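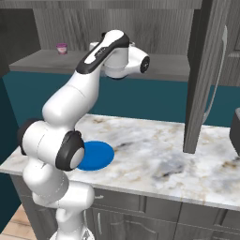 I've spent the week moving our kitchen tests from the old Gromis planner to Girnex. There are 137 saved runs and 126 of them now load without edits. The rest fail on collision meshes, mostly cabinet doors.
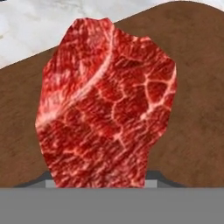
Grasp scoring is next. The old score only looked at finger contact, so a pinch right at the edge rated as well as one through the middle. The steak is held upright by its lower edge, with both pads on it, and I'd like the score to say how much sits above the fingers.
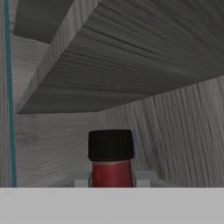
Hendodport, 21 May 2026

Shelf approaches now use a lower speed limit under an overhanging board. I've capped the planner at 500 samples per attempt, which may be too few. The wrist view goes into the log with each attempt, so I can check the bottle pose by eye.

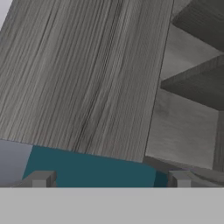 Wrist view in simulation, teal block between the fingers.

Door meshes on Monday, then I'll rerun the lot.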